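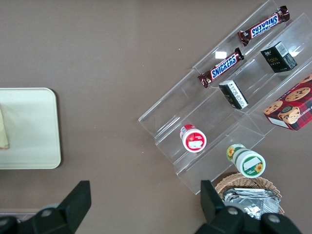 How long do I have to comment on a proposed zoning ordinance in Trendham Township?
Until the chair closes the public hearing, which can happen at any hour the council pleases. Written comments are due at the clerk's office by 4:00 p.m. on the day of the hearing.

How to object to an ordinance without losing your whole evening

Every ordinance in Trendham gets two readings. The first is when the council reads the title aloud and votes to introduce it. You can't speak on it then, though people try. The second comes with a public hearing, and that's yours.

Step 1. Get the actual text.
The agenda gives you a title, and titles are written by people who would like you to stay home. "An ordinance amending Chapter 163" was the one that banned overnight parking on half the streets off Drilow Avenue. Ask the clerk for the full ordinance and the chapter it amends. You need both, as the new version will say things like "strike the word 'or' in subsection (c)" and leave you to work out who just lost their driveway.

Step 2. Find out who it touches.
Look for the definitions section. If a word you thought you understood has been defined, read that definition twice. "Household" and "assembly" are old favorites.

Step 3. Write one page.
Put the ordinance number at the top, then your street address, then what you want: vote no, table it, or change a particular line. Reasons go after that. The council packet for the Bevero warehouse rezoning ran to 533 pages, so assume your reader is tired. The online form cuts you off at 4000 characters and doesn't mention it until you hit Submit. Write it somewhere else and paste it in.

Step 4. Sign up to speak.
The sheet goes out on the table by the door at 7 p.m. Sign it even if you aren't sure. You can pass when your name is called, and plenty do once they've heard the first hour.

Step 5. Say the part that matters first.
You get three minutes, including the part where you adjust the microphone. Address the chair. Don't ask questions and wait for answers, because the council isn't required to give any and your clock keeps running.

Step 6. Ask for the minutes.
Draft minutes usually appear the following month. If your comment has been boiled down to "resident spoke," email the clerk and ask that your written page be attached to the record. Should the thing ever end up in court, as the Kanagaratnam Road setback rules did, the record is what the judge reads.

Deadlines for December hearings tend to move up for the holidays. Call the clerk and check.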